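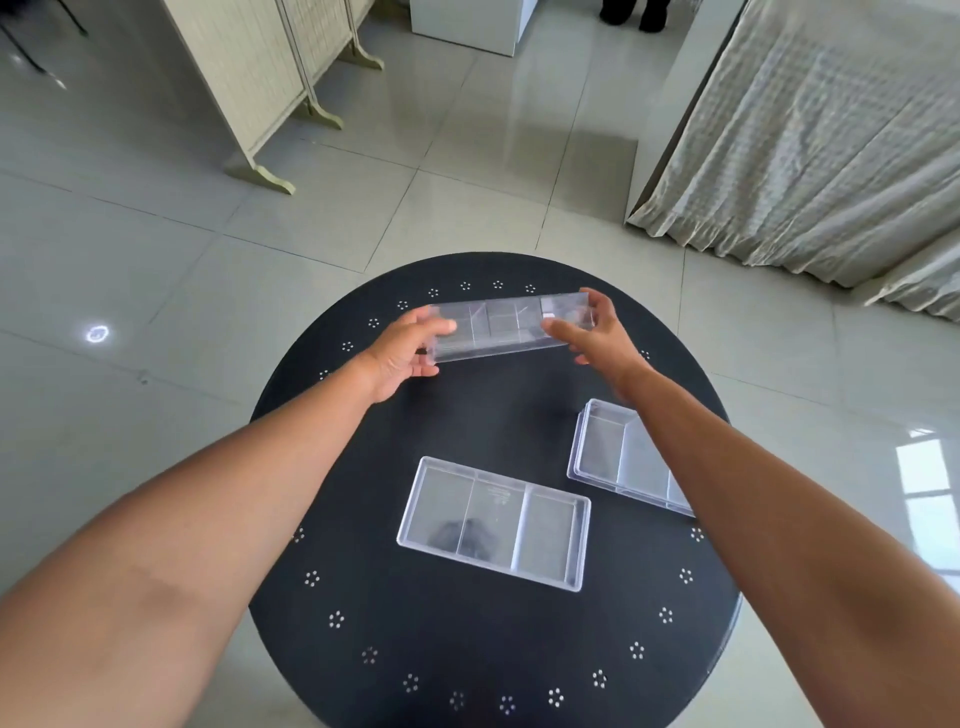 Nélida Quezada schrieb:
Also ich würde die Wachteln auf keinen Fall mit den Hühnern zusammen in eine Voliere setzen, auch wenn der Platz theoretisch reicht. Hatte ich im ersten Jahr auch vor und bin heute heilfroh, dass mir eine Züchterin davon abgeraten hat. Die Hühner fressen ihnen das Futter weg, und wenn es mal Streit gibt, ziehen die Kleinen den Kürzeren. Aber Wachteln an sich: unbedingt machen! Ich hab meine jetzt im dritten Jahr und stehe immer noch jeden Abend eine halbe Stunde vor dem Gitter, statt reinzugehen und zu kochen.

moosgiebel schrieb:
Danke, das war genau meine Frage! Dann kriegen sie die alte Kaninchenvoliere hinten am Zaun, die steht seit letztem Sommer leer. Drei mal zwei Meter, überdacht, eine Seite ist Hauswand. Wie viele Hennen würdet ihr da reinsetzen? Und braucht es überhaupt einen Hahn?

Trulleton schrieb:
Hahn brauchst du nur, wenn du brüten willst. Eier legen sie auch so. Ich halte auf ähnlicher Fläche acht Hennen und einen Hahn und finde das schön locker. Mehr geht, muss aber nicht sein. Wichtiger als die nackte Fläche ist sowieso, was drinsteht: Tannenzweige, ein paar umgedrehte Rindenstücke, hohes Gras im Kübel, trockene Ecke mit Sand. Wenn du deine nie siehst, weil sie alle irgendwo drunter hocken, hast du es richtig gemacht :-)

kiebitz_ost schrieb:
Beim Sand bin ich voll dabei, das Sandbad ist bei uns der absolute Publikumsliebling (bei den Wachteln und bei den Nachbarskindern). Aber nimm keinen Spielsand aus der Tüte, der ist oft noch feucht und klumpt. Ich hole mir feinen, trockenen Sand und mische etwas Kieselgur drunter, gegen Milben.

Trulleton schrieb:
Kieselgur im Sandbad würde ich lassen. Das staubt wie verrückt und die stecken ja mit dem ganzen Kopf drin. Wenn Milben da sind, gehört das Zeug in die Ritzen vom Holz und sonst nirgends hin.

kiebitz_ost schrieb:
Sehe ich anders, ich mach das seit Jahren so und habe noch keine Wachtel niesen gehört. Sind auch wirklich nur zwei Esslöffel auf eine große Schale. Aber gut, da hat jeder seine Erfahrung.

Nélida Quezada schrieb:
Ich bin da eher bei Trulleton. Holzasche geht bei mir prima, ganz durchgesiebt und nur von unbehandeltem Holz. Da gehen sie rein, als gäbe es was umsonst!

moosgiebel schrieb:
Asche haben wir vom Ofen genug, super! Nächste Frage: Futter. Im Landhandel steht nur Legemehl für Hühner. Der Verkäufer meinte, das sei dasselbe.

Uven schrieb:
Ist es nicht. Legewachteln brauchen deutlich mehr Eiweiß als Hühner, sonst legen sie schlecht und das Gefieder sieht irgendwann aus wie nach einem Boxkampf. Frag nach Wachtelfutter oder lass es bestellen, der Landhandel bei uns hatte es nach ein paar Tagen da. Notfalls geht Putenfutter, aber achte darauf, dass keine Kokzidienmittel drin sind, wenn du die Eier essen willst. Und Grit und Muschelkalk extra anbieten, immer.

Pešek schrieb:
Kann ich so unterschreiben. Meine kriegen abends noch ein bisschen was Lebendiges, Mehlwürmer oder was ich beim Umgraben finde. Wenn ich mit der Dose klappere, kommt die ganze Truppe angerannt, das ist zum Schreien! Letztes Jahr hab ich von April an Strichliste an der Stalltür geführt, bei 111 Eiern hat mein Enkel die Kreide geklaut, seitdem weiß ich es nicht mehr. Es waren auf jeden Fall mehr, als wir essen konnten.

moosgiebel schrieb:
111, und das war noch nicht mal das Ende? Ich freu mich so! Meine Frau fragt gerade, ob man die wirklich einzeln aufschneiden muss.

Pešek schrieb:
Kauf dir eine Wachteleischere, kostet fast nichts. Mit dem Messer geht es auch, aber dann hast du bei jedem zweiten Schalensplitter in der Pfanne.

Nusatton schrieb:
Ich werf mal was Unbequemes rein: Bei der Kaninchenvoliere unbedingt den Draht anschauen. Kaninchendraht hält keinen Marder und erst recht kein Wiesel auf. Ich habe in einer einzigen Nacht fast alle Tiere verloren, das wünsche ich keinem. Seitdem Volierendraht mit 12er Masche und rundherum einen halben Meter tief eingegraben. Viel Arbeit, aber danach war Ruhe.

Uven schrieb:
Einen halben Meter eingraben finde ich übertrieben, ich habe den Draht flach nach außen auf den Boden gelegt und Gehwegplatten drauf. Hält seit Jahren und mein Rücken lebt noch.

Nusatton schrieb:
Geht auch, wenn die Platten dicht liegen. Bei mir ist es Hanglage, da rutscht alles. Aber Maschenweite bleibt Pflicht, da diskutiere ich nicht.

Nélida Quezada schrieb:
Und oben bitte was Weiches unter das Dach spannen, wenn es niedrig ist! Wachteln schießen bei Schreck senkrecht hoch. Ich hab ein altes Netz locker eingehängt, seitdem gab es keine Beulen mehr.

moosgiebel schrieb:
Ihr seid großartig. Hab eben nachgemessen, die Maschen sind viel zu groß, also kommt neuer Draht drauf. Die Variante mit den Platten probiere ich zuerst, hinter der Garage liegt noch ein Stapel. Die Züchterin hätte am Mittwoch Hennen abzugeben, aber bis dahin schaffe ich das nie. Ich frag sie, ob sie mir acht zurücklegt.

Trulleton schrieb:
Richtig so, erst bauen, dann holen. Und frag gleich nach dem Alter, mit sechs bis sieben Wochen sind sie gut. Welchen Farbschlag hat sie denn?

moosgiebel schrieb:
Wildfarben und ein paar gelbe. Ich nehm gemischt!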